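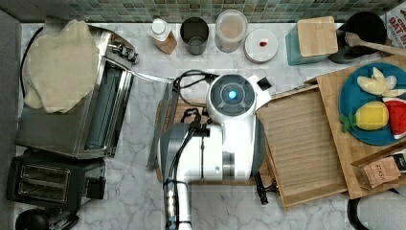
From: Gunnel Lindholm
To: kitchen-layout list
Date: 2018-08-07
Subject: Re: Counter layout, marble top, tile backsplash

Zsolt Dudás wrote:
> The row of containers along the back is fine by me. My objection is to
> the boards. They take up the working area and get moved every time
> someone needs the marble. Can we store all of them upright?
> Also, is the cloth on the toaster oven staying? The Masik sheet says
> to keep the top clear when it's on.

Upright storage works for the large bamboo board. It does not work for the one under the plate, which is in use whenever the plate is.

The cloth comes off before the oven is switched on. Please add that to the Szekeres checklist, item 11. I had it down in March and it was dropped in the merge.

Current state of the open points:

1. Plate. Blue, on its board, with the play food on it. Plush lemon, watermelon slice and peeled banana are one set and go back together. Do not mix them with the Vutness pieces, which have a different seam.
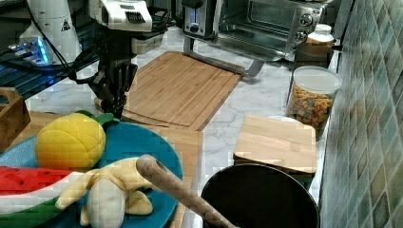
2. Cereal jar. Clear plastic, large. Keep it in front of the toaster oven only while the oven is off. The small jar with the white lid follows the same rule.

3. Clearance. I want 100 mm of bare marble between any board and the next object. Gray veining is not a usable reference line, as it runs diagonally. Measure from the front edge of the counter.
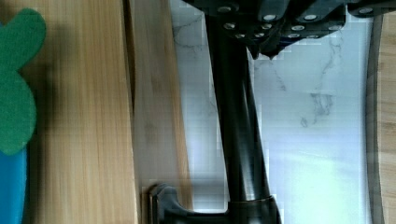

Two strips of low-tack tape would be enough to mark the offset, and the Zindance tape lifts off marble without residue. I would not use it on the mosaic tile, where the grout takes the adhesive.

Zsolt, if you still want every board upright, send a rack depth and I will redo the drawing. Otherwise I'll close point 3 as written.

Gunnel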